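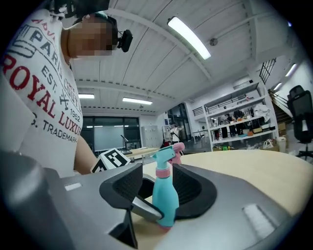
The turquoise spray bottle with the pink trigger head.

I get more emails about spray bottles than about anything else on this site, so I've finally put all my bits and pieces about homemade cleaning sprays on one page. Most of them are old favourites, a couple are new since August, and one (the window one) I've changed my mind about completely.

First of all, the bottle. Buy a new empty one, or keep one that only ever held something mild. I don't reuse bottles that have had bleach or oven cleaner in them, however many times they've been rinsed. And label it! A strip of masking tape and a biro will do. Write what's in it and when you made it, then stick a bit of clear tape over the top so the ink doesn't run.

Everyday kitchen spray

Half fill the bottle with warm water, add a small squirt of washing-up liquid, top it up and tip it gently to and fro. Don't shake it or you'll be spraying foam for the rest of the week. I use this on the worktops, the cupboard doors, the front of the fridge and that greasy strip above the cooker, then go over it all with a clean damp cloth. A small squirt really does mean small. If your surfaces feel tacky afterwards, you've used too much, and the cure is plain water and another wipe.

Vinegar spray for taps and tiles

One part white vinegar to one part water. We moved to Porotcombe with a kettle that had never seen limescale in its life and it was furred up within a month, so I get through a lot of this. Spray, leave for ten minutes, rinse well and dry with an old towel. For the crusty bit round the base of the tap, soak some kitchen roll in it and wrap it round while you have a cup of tea.

Keep it off marble, limestone and any other natural stone, as it will dull the surface. And please never mix it with bleach, or use one straight after the other – the fumes are dangerous.

Windows

I used to swear by vinegar and newspaper. Then Elli Heinonen wrote in to say she does hers with warm water, one drop of washing-up liquid and a rubber squeegee, and I tried it on the back door to prove her wrong. Well, she wasn't! Far fewer smears, and no inky fingers. Wipe the blade after every stroke and do it on a dull day if you can, so the glass doesn't dry before you get to it.

When the trigger stops working

Nine times out of ten it's a clog. Unscrew the head, stand it in a mug of hot (not boiling) water for a quarter of an hour, then pump clean water through it over the sink. If the nozzle hole still looks blocked, try a fine sewing needle, going very gently. Check the tube as well. They sometimes drop off inside the bottle, or end up too short to reach the last inch of liquid, in which case tilt the bottle forwards and carry on.

If it dribbles, look at the collar before you blame anything else. Mine was cross-threaded for ages and I went round with a wet wrist, grumbling.

Keeping them

I make small batches and start again after a fortnight, especially with the soapy one, which can go a bit whiffy. Bottles live upright in a washing-up bowl on the high shelf, well away from the food and out of reach of small visitors. Turn the nozzle to off before you put it away, if yours has that setting.

Next on my list is the washing machine drawer. If you've a good way of getting the black bits out of the corners, do send it in.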